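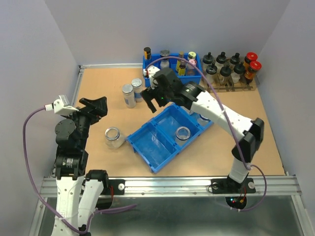
# A Place for Every Bottle

There is a kind of household that knows where its bottles are. I have visited several. You ask for a drop of vinegar and a hand goes out, without looking, and comes back with vinegar. In my own house the same request starts a search of three rooms, and ends with a bottle of something brown that was bought for a recipe and has outlived the friendship it was cooked for.

So when the people at Hamdy, the homeware shop on the hill in Plalcombe, announced an evening class called Bins, Trays and Bottles, I put my name down. It cost £6, with tea. My partner offered to pay double if they would keep me until I had learned something.

The class was held upstairs, among the unsold lampshades. Most of us had brought a bag from home, as instructed, holding "whatever rolls about". What rolls about in an English kitchen is a melancholy subject. There was a great deal of food colouring. There was a rival bottle of brown stuff, fuller than mine, and its owner and I exchanged the look of people who have answered the same advertisement.

## The tray question

The first thing we were taught is that a tray isn't storage. A tray is where things wait. You take everything out of the cupboard, put it on the tray, and decide about it there, under a decent light, with the cupboard door shut behind you so that you can't slip things back in. The bin is where things live. If a thing has been on the tray for a week, it has told you what it thinks of itself.

I liked this very much and have since broken it every day. A tray on a kitchen table attracts post. By the second morning mine held two bank letters, a bicycle lamp and half a packet of seeds, all waiting, none of them deciding anything.

The second thing was that bottles should be kept with bottles. This sounds like the sort of advice you would resent paying for, but look in your own cupboard. Mine were filed by guilt. Useful ones stood at the front, presents stood behind them, and at the back were the ones I'd bought after reading an article. (I apologise to readers who are about to do the same.) Put all of them in one bin and the fraud is exposed at once. It appears I own a lot of almond essence. I don't bake.

## Buying your way out

You can, of course, spend money. Hamdy sells the Jurkano range, which comes in more sizes than seems decent and has a catalogue of 196 pages, several of them devoted to a photograph of one lemon. The Jurkano bins stack. They also nest, which is different, and the page explaining the difference has a diagram I have now turned through every possible angle. The deep one is £70. For that sum I could replace the contents of my cupboard and throw the old lot in the sea.

There is a cheaper line called Allow, named, I suppose, in the spirit of the modern breathing exercise. I bought an Allow bin because it was the only thing in the shop that fitted under my arm on the bus. It's perfectly good. It has sides and a bottom. I have tried to find more to say about it and the manufacturer, judging by the label, had the same trouble.

What neither range will tell you is how tall your bottles are. Measure them. Then measure the shelf, and then the shelf again with the bin on it, remembering that a hand has to get in over the top and come out holding something. I skipped this last part. For most of June I could see the soy sauce, and could touch its cap with one finger, and that was as far as our relationship went.

## The put-back

Anyone can tidy a table once. Our teacher's real interest was in the put-back, the small journey a thing makes when you've finished with it, and she timed us doing it. We had to take a bottle from the tray, get it into the bin standing up and leave the others standing too. It's harder than it sounds. Go in too quickly and you knock over the neighbours. Go in too slowly and you start reading labels, and then you are a person standing at a table at 8pm learning the storage advice for capers.

Her rules for it were short, and I wrote them on the back of the tea voucher:

- Fill the far side of the bin first and work towards yourself.
- Put tall bottles behind short ones, even if you like the short ones less.
- Wipe the drip before it goes in.
- Leave a gap big enough for your hand.
- When the bin is full, something comes out before anything goes in.

The drip is the one that hurts. I had always regarded a ring of oil under a bottle as a natural feature, like a tidemark. My bin now has a folded sheet of kitchen paper in the bottom, changed when I remember, and the bottles come out of it without bringing the shelf along.

As for the last rule, I've found it works best if you carry it out alone. We tried it as a couple. It took most of a weekend and we are both still in possession of a jar of pickled walnuts that neither of us will admit to wanting.

## How it's going

The bin is still in the cupboard. The bottles are mostly in the bin. The vinegar can be had in one go, provided you ask for the ordinary sort, and visitors have been asked to ask for the ordinary sort. The tray has been cleared of post and reloaded with the contents of the drawer by the back door, where I found a key, a spare key, and a key with a label on it saying "not this one".

Hamdy is running the class again in the autumn, with a follow-on evening for drawers. I have put my name down for both. My partner has asked whether there's a residential.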